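Store robots still learning to tidy a shelf

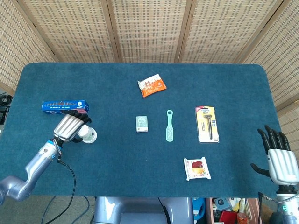
A robot hand grips a small white bottle at a table of packaged goods, including a razor and a snack packet.

Flarnar wants its two-armed robot to sort mixed store goods, but the company says the machine is not ready to work alone.

In tests in September, the robot was given 971 items to pick up and put in the right bin. It needed help from a person with 300 of them. Thin packets caused the most trouble, said Octavio Jara, who runs the tests.

"A bottle is easy now," Jara said. "A flat bag of snacks can take five tries."

Troncoso, a chain of corner stores, plans to try the robot in two stockrooms next. Staff there will keep doing the shelves by hand during the trial.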